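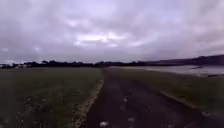 Waterside path, looking towards the tree line, overcast.

Cenerari Park – Paths and Grounds Meeting
Minutes, February 19, 2022

In attendance: Christos Galanis (chair), Meifang Xu (grounds, also taking minutes), two staff from Giannakopoulos as our current path contractor, and a sales representative from Ridico for items 2 and 3 only.

1. Previous minutes
Agreed, with one correction. The bench repairs were put down as finished and they are not. Meifang to chase.

2. Ridico: Enex path inspection robot
The representative went through the offer. Enex is a small wheeled robot that follows a set route along a paved path, takes pictures as it goes and produces a report the next morning. The report lists anything the software thinks is litter, surface damage or an obstruction. Ridico would supply the robot, a charging box and the software on a monthly hire of 1175 pounds, with a minimum term of one year. VAT is on top, which was not in the brochure.

Christos asked what happens if we stop after the trial period. The year still has to be paid for. He asked for this to be minuted and it hereby is.

The representative said the robot covers 4000 metres on one charge. Meifang asked if that was on grass, gravel or tarmac. Tarmac, on the flat, in mild weather. She asked for the cold weather figure. He did not have one with him.

Giannakopoulos wanted to know who picks up the litter once the robot has found it. A person does. They pointed out that their own man walks the path with a bag and a stick already, and finds the litter by the old method.
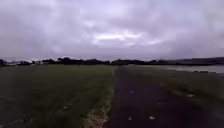 Grass, gravel strip and path, with the water to the right.

3. Results of the December trial
Enex ran on the waterside path for part of December. Meifang had gone through all the reports and brought a printed summary.

There were 13 reports. Most of the items in them were marked "debris, low priority". When she walked out to check, these were nearly always leaves. The software has one label for anything small and pale lying on the tarmac, so a leaf, a crisp packet and a bit of broken bottle would all go down as the same thing. The representative said the labels would improve with use. Christos asked by when. No date was offered.

The sandy strip between the tarmac and the grass on the field side caused more trouble than expected. The robot reported it as edge damage on every run. It is not damage, it has looked like that for years. Ridico can mark it as a known feature, but this has to be done by their office and counts as a chargeable change after the first month. Several people were unhappy with that – the robot's mistakes should not be our bill.

In fairness, Meifang noted one good result. The run stayed on the path the whole time and no member of the public complained. She had expected both of those to go wrong. The report layout is also clear, and the time and position given for each item were right when she checked them.

She was less taken with the claim in the brochure that Enex finds 100 per cent of surface hazards. She had asked Ridico how they arrived at it and was sent the brochure again.

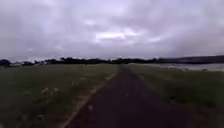 Christos said his main doubt was the choice of path. The waterside one is straight, flat and open on both sides, and you could hardly pick an easier place to send a machine. The woodland loop has roots, bends and a gate, and that is where people trip. He would want to see it manage the loop before talking about money. The representative said the loop was outside the present specification because of the gate.

Giannakopoulos added that a low camera sees the surface well close up but tells you little about the far end of the path. They thought a slow puncture of a pothole, starting shallow and wide, would be missed until it was deep enough for anyone to spot. The representative disagreed and offered to send test results. These should be for a park path and not a warehouse floor.

The Ridico representative left at this point.

4. Discussion
Meifang had worked out the hours. Reading a report and walking out to check the flagged items took her longer than the ordinary inspection walk does. She accepts she would get quicker at it. She does not accept that she would get quick enough to cover the hire.

There was some support for asking about a shorter hire, for winter only, when the path is checked less often. Christos was not against this but would not go ahead on the terms as they stand.
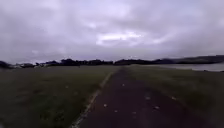 Question from the floor: could the robot replace the weekly walk altogether?
Answer (Meifang): Not on what we have seen so far. The walk also takes in the benches, the bins and the bank, and Enex only reports on the path.

5. Decisions
The one-year hire is not agreed.
Christos to write to Ridico asking for a winter-only price, a cold weather battery figure and the basis of the hazard claim, all in writing.
Meifang to ask if a second trial can be held on the woodland loop with the gate propped open. If they say no to that too, the matter is closed.
Giannakopoulos to carry on with the walk as now, and to note down how long it takes so there is something to compare with.

6. Any other business
The grit bin by the car park is empty again. Giannakopoulos thought it was on our list and we thought it was on theirs. They will fill it this once and Meifang will look up the contract.

Next meeting to be set once Ridico has replied.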